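Why Do Your Elbows Bend Only One Way?

Stick your arm straight out in front of you, palm up. Now bend your elbow and touch your shoulder. Easy! Now try to bend your elbow the other way, so your hand goes down toward the floor while your upper arm stays still. It won't go! (Please don't push it.)

Your elbow is a joint. A joint is a place where two or more bones meet, and your body is full of them. Without joints you would be as stiff as a broomstick. You couldn't sit down, tie your shoes, or scratch your nose.

Hinges

Go open a door and look at the side where it hooks onto the wall. Those metal pieces are hinges. They let the door swing back and forth, and that's all they let it do. Your elbow has a hinge joint that works in much the same way, and so do the joints in the middle of your fingers. Your knee is mostly a hinge too, with a tiny bit of twist when it's bent.

At the back of your elbow you can feel a hard, pointy bump. That bump is the end of a bone called the ulna. When your arm is straight, it fits into a notch in your upper arm bone and stops the elbow from going any farther. Some people's elbows go back a little more than others, and that's fine.
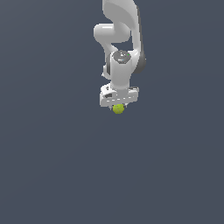 Balls and sockets

Now swing your whole arm in a giant circle. Wow, look at your arm go! Your shoulder is a ball-and-socket joint. The top of your upper arm bone is round like a ball, and it sits in a shallow cup on your shoulder blade. A ball can roll in nearly any direction, so your arm can reach up, down, forward, out to the side, and partway behind you.

Your hips are ball-and-socket joints as well, but the cup there is much deeper. You can't swing your leg around as freely as your arm. What you get instead is a super strong joint that can hold you up while you run and jump and hop on one foot.

The turning joint

Hold your elbow against your side and flip your hand over, palm up, palm down, palm up. Which joint is doing that? Most kids say the wrist, but a lot of the work happens in your forearm! There are two bones in there, and one of them rolls around the other. This is called a pivot joint. You have another one at the top of your neck, and you use it every time you shake your head no.

What keeps it all together?

Tough bands called ligaments tie bone to bone. The ends of the bones are covered with smooth, slippery cartilage, and many joints have a little fluid inside that helps them glide. It's a bit like oil on a bike chain, and your body makes it all by itself!

Try this

Ask a grown-up to wrap a cardboard tube loosely around your elbow so it can't bend. Now try to eat a cracker, comb your hair, and put on a hat. How did you do? Write down which one was the hardest, then switch arms and try again.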